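Room Dividers & Curtains > Workspace Curtains

Griltix Workspace Curtain, Teal Green

The Griltix is a plain hanging curtain for workshops, craft rooms, garages, and shared offices. It is made to close off a shelf wall, split one room into two, or give a bench a calm background. It comes in one color, a muted teal green, with no pattern and no printed logo on the face. The only label is a small care tag sewn into the bottom hem at the back.

We started selling the Griltix after customers kept buying our shower-style liners and hanging them in work areas. Those liners were too light and moved every time a door opened. The Griltix is heavier, has a deeper hem, and hangs from a track or a rod.

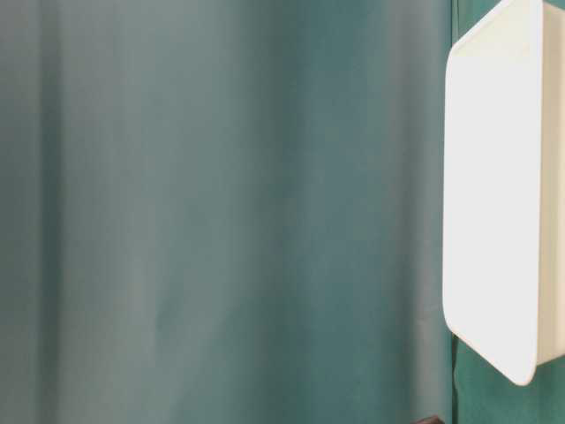
Griltix curtain in teal green, hanging in vertical folds.

What you get

One order is one curtain set. The set has 2 panels, a bag of hooks, and a printed hanging guide. The track is sold separately, as many customers already have a rod or a ceiling rail they want to use. If you need a track, the Drirko ceiling track fits the hooks in the bag with no adapter. The older Drirko wall track also works, but you will need to leave off the end hook on each side so the panel can slide past the bracket.

The item number is 559. Please use it when you call or write about the curtain. We carry another Griltix product with a similar name (a folding floor screen), and the two get mixed up on orders more often than we would like.

Color

Teal green looks different depending on the light. Near a window it can look pale, closer to sea green. Under a lamp placed to one side, the parts of the fold facing away from the light look much darker than the rest. Both panels in a set are cut from the same dye lot, so they will match each other. If you are adding a second set to a curtain you already own, write to us first with the lot number from the care tag. We will try to match it, but we can't promise an exact match on sets sold before we changed mills.

We are asked every few months about gray and white. There are no plans for either one right now.

Measuring

Measure the width of the opening at the top, where the track will go. Do not measure at the floor, as older walls are often not straight. The curtain should be wider than the opening so that it hangs in folds. If it is pulled flat it will look stretched, and light will show at the edges.

For height, measure from the bottom of the track to the floor and take off the gap you want. Most people in a workshop leave enough room to get a broom under. In an office or sewing room you may want it closer to the floor. The bottom hem can be let down once if you find you have measured short. The stitching is a single straight line and comes out with a seam ripper.

Send us both measurements with the order. We cut and hem before shipping, and curtains cut to size can't be returned unless there is a fault in the cloth or the sewing.

Behind a bench or a sorting table

A plain curtain is useful behind a bench where you lay out small parts. Shelves full of cans and boxes make it hard to pick out what is in front of them. With the curtain closed, light-colored bins and trays are easy to find at a glance. Hang it far enough back that the cloth does not drag across the work surface. If your bench is against the wall, use a ceiling track set behind the back edge of the bench and have the curtain hemmed to end just below the top.

Do not hang the Griltix near a welder, a grinder, a heat gun, or a space heater. It is not a welding curtain and has no fire rating. For those jobs, see the Tridton screens in the shop safety section.
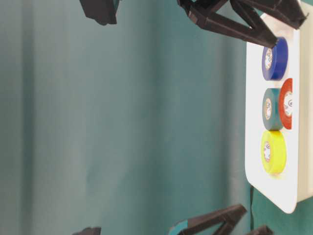

Hanging the curtain

Put the track up first and check it with a level. Push one hook through each slot in the top band, starting from the outside edge. Hang both panels before you judge the length, as the weight of the second one can pull a thin rod down.

The folds will look uneven when the curtain first comes out of the box. Draw it all the way open, straighten the folds by hand from top to bottom, and tie it loosely with a strip of cloth. Leave it overnight. Packing creases that are still there in the morning can be steamed from the back. Do not use a dry iron.

If the panels drift apart in the middle, overlap them by one hook. There is also a Šťastný magnet strip, sold by the pair, that slips into the side hems and holds the two panels together. It works well in drafty garages.

Keep tape, pens, and clips in a tray or a drawer instead of pinning them to the curtain.
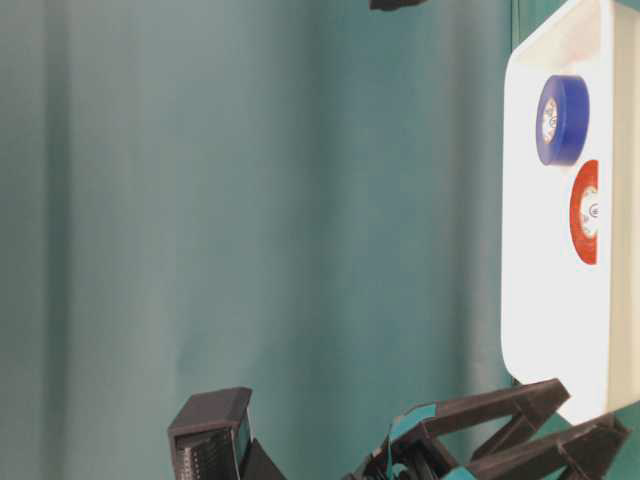
Pin holes do not close up, and after a while the cloth around them will start to pull. The same goes for tape. Painter's tape will come off if you remove it the same day, but stronger tapes can leave glue behind that is hard to get out of a matte surface.

Care

Shake the curtain out or go over it with a soft brush attachment on the vacuum. Wipe marks with a damp cloth and a little dish soap, then wipe again with plain water. Do not bleach it or put it in the dryer. For a full wash, take out all the hooks first, wash cold on a gentle cycle, and hang it back on the track while it is damp.

Shipping

Cut curtains leave our shop within 3 working days. They ship folded in a flat carton. Tracks ship in a separate tube and may arrive on a different day.

Spare hooks are sold in bags under Curtain Hardware. Order the long-neck type for the Griltix.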